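How to Apply for a Classroom Reading Grant

Posted 23 February 2020 by Sreekumar Namboodiri

Schools in the Devden cluster may apply once each year to the Grerkura Fund for help with books, visiting speakers and reading groups. These notes set out the steps for staff who have not applied before.

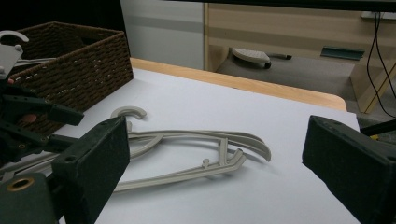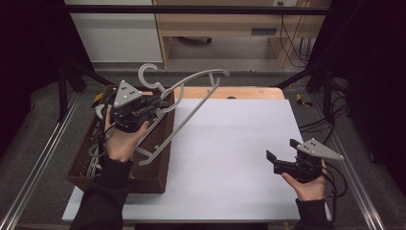

Abubakari wrote to us after the last round to say that the form itself took one evening, but that gathering the signatures took a fortnight, and that new applicants should begin with those. We agree with this advice.

Step 1. Obtain the signature of the head teacher and of the literacy lead. Both must sign the same copy.

Step 2. State which year groups will take part and what they will read. A title list is enough at this stage — full prices are not required until the award is confirmed.

Step 3. Complete the budget page. The largest single award is £3,532. Travel for a visiting author may be included, but hotel costs may not. Supply cover should be entered on line 4, where it is often left out.

Step 4. Write a short statement of what pupils are expected to gain. One side of A4 is sufficient. Statements copied from a previous year will be returned.

Step 5. Send the form through the Zuvar portal before the end of November. Paper copies are accepted only where the school has no portal account.

Applicants will receive a decision within 21 working days. Schools that are turned down may ask for written comments and may apply again in the following round. Successful schools must send in 3 receipts or more with the closing report, together with a note of any money not spent.

Filed under: Funding and Grants, Reading in School

Contact the Grants Office | © Grerkura Fund | Back to top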